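Workbench > Motors > Notes

Consuelo swears any motor can be saved with thirty minutes and clean hands. I have my doubts, having bought 30 bolts for jobs like that. 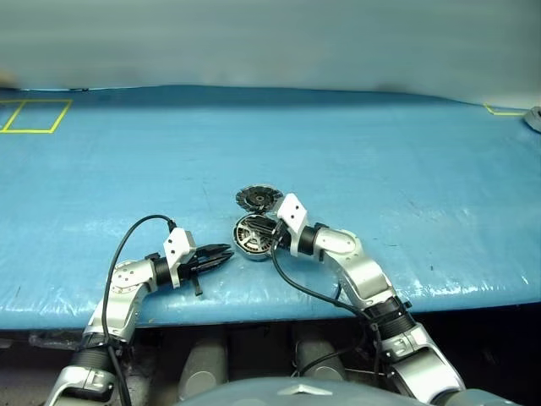
She also says a plastic sheet beats a bare table. Maybe — small screws still roll, and a glossy sheet creases and scuffs. 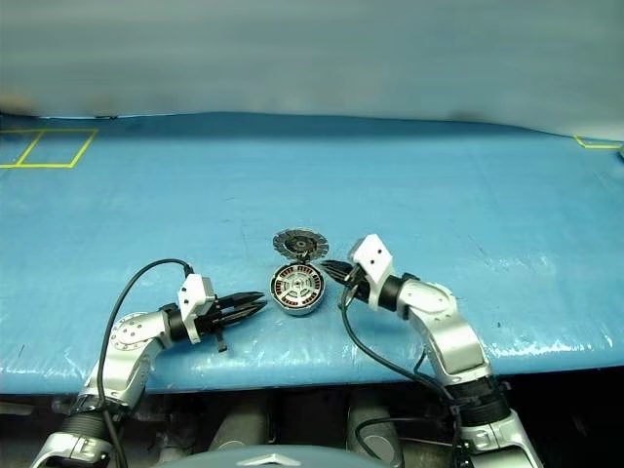
Rewinding is where I stop believing the forums. Nine evenings, one fellow claimed. With the copper windings sitting in a ring around three spokes, I'd sooner leave them be and blame the bearings.

Filed under: Repairs, Doubts

Contact | © Horkside Notes | Back to top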